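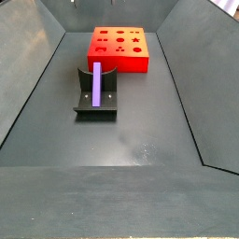

Insertion cell, fixed camera: block in the holder, sorter behind it.

Konholm cell: set-up and care notes

These notes belong to the Konholm insertion recordings. They describe how the cell is prepared before a session and how it is kept in order between sessions. Bernd Diekmann wrote the first version, Reinhold Seidel keeps it up to date. Please read them before you change anything in the cell, also if you only want to tighten a screw.

Contents of the set

The set has 400 episodes, 54 of them marked as failed. We left the failed ones in. Each episode has a stream from the fixed camera and one from the wrist camera, plus the joint positions. The folder "Jultberg" contains the older calibration and should not be mixed with the new one.

Before a session

Wipe the floor and the sloped walls with a dry cloth. Chalky dust comes back quickly and the wrist camera sees it as bright specks. Do not use spray cleaner, it leaves streaks.

Check the two screws in the base plate of the holder. They should be hand-tight plus a quarter turn. If the holder has moved, put it back with the Belis gauge and write this in the log.

Put the block upright against the back plate. The sorter stands behind the holder, with the star on the right side when you look from the front.

Let the arm warm up for 5 minutes with the gripper empty. Then run the short grasp test: take the block, lift it, hold it, put it back.

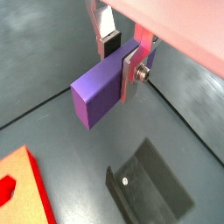
How often must the finger pads be changed?
We change them when the block slips in the grasp test twice on the same day. The last pair lasted for 69 episodes, but this depends much on the grip force, so please do not plan with this number.

Between sessions

The bolts on the fingers are checked every Wednesday. Spare pads are in the Rieger drawer, second from the top. After a pad change the gripper zero must be set again, otherwise the closing width in the data is wrong.

Known problems

In the episodes from December the clock of the wrist camera runs a little behind the fixed one. The offset is written in the episode header and the loader corrects it. Older loaders do not.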